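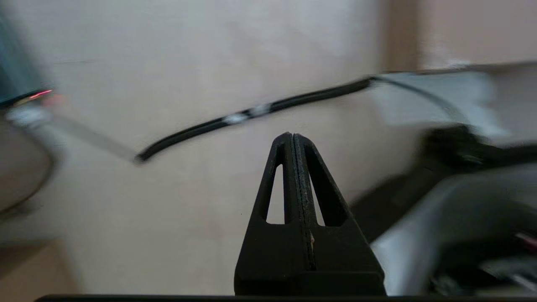

20/03/2024

Got in early and had both arms powered up before the coffee was ready. The plan for this week is 56 good examples of the cable task for the Tenau set, and we started the day with 28. By the time I shut down we had 33, so 5 more. Slow, but I'm fine with slow if they're clean.

I threw out 3. In two of them I closed the fingers too soon and had to open up and try again. The third I swung the wrist too fast on the way in, and on the wrist camera the whole background turned to smear while the fingers stayed sharp. Fondincombe says the model can handle some of that. I'd still rather give it runs where the cable can be made out. I wrote "slow at the wrist" on a sticky note and put it next to the pedals.

The white tape marks on the cable do help me. I'm less sure about what they do for the learning. If every run has tape on it, we may end up with a policy that looks for tape. I asked Peixoto whether they want a batch with bare cable and haven't heard back. In December we had the same kind of trouble with the blue mat, and it cost us most of a week.

Lunch at my desk. Spent an hour after that on labels, start and end times mostly. The Hivelel software still drops the last second of a run if I hit stop right after letting go, so now I count to two first — boring, but it works.

My right shoulder is sore from holding the leader arm up. Need to lower the chair tomorrow before I start.

Tomorrow: change where the cable starts more than I did today, check disk space, ask again about the tape.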